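Short Reels, Long Contracts: How Small Films Get Paid For

A feature shot for a modest sum rarely has one backer. Bukholm, the production company behind the coastal drama Grastby, closed its financing in April with 16 separate agreements, the smallest of them covering only the hire of a sound stage. The paperwork ran to 388 pages. The script was shorter.

The basic structure is common across northern Europe. A producer raises part of the budget from public film funds, part from a broadcaster, and part from a sales agent who pays in advance for the right to sell the film abroad. The remainder is the gap. A lender will usually cover the gap only if the agent's estimates for unsold countries come to at least twice the loan.

Those estimates are where most disputes start. An agent gives two figures for each territory, an asking price and a minimum. Banks read the minimum. Producers, when they talk to investors, tend to quote the other one.

For Grastby the agent was Tralano, which took the film on after reading a second draft and seeing a short reel of test footage. Its advance was paid in four parts: on signature, on the first day of shooting, on completion of the picture edit, and on delivery. The last part is the largest and the slowest to arrive. Delivery means a full list of materials, including separate music and effects tracks for dubbing, a dialogue list with time codes, and signed releases for every piece of music. A single missing release can hold up the payment for months.
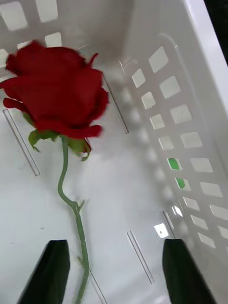

A red rose in a white plastic basket.

Order of repayment matters more than the size of any one share. Under the Grastby agreements, the sales agent first deducts its commission and expenses. The gap lender is next, with interest, followed by private investors up to the amount they put in. Deferred fees owed to cast and crew are paid after that. Only then does the word "profit" apply, and many films of this size never reach that line.

Festival placement changes the schedule – sometimes for the worse. A premiere can raise prices in a few territories, but it also adds costs for publicity, travel and subtitled prints, all of which the agent recovers early. Strömberg, a distributor with 605 titles in its library, now asks for a fixed cap on festival expenses before it will sign.

Theatrical release terms are simpler. Strömberg will open Grastby on a limited number of screens and hold the home rights for a set period after that.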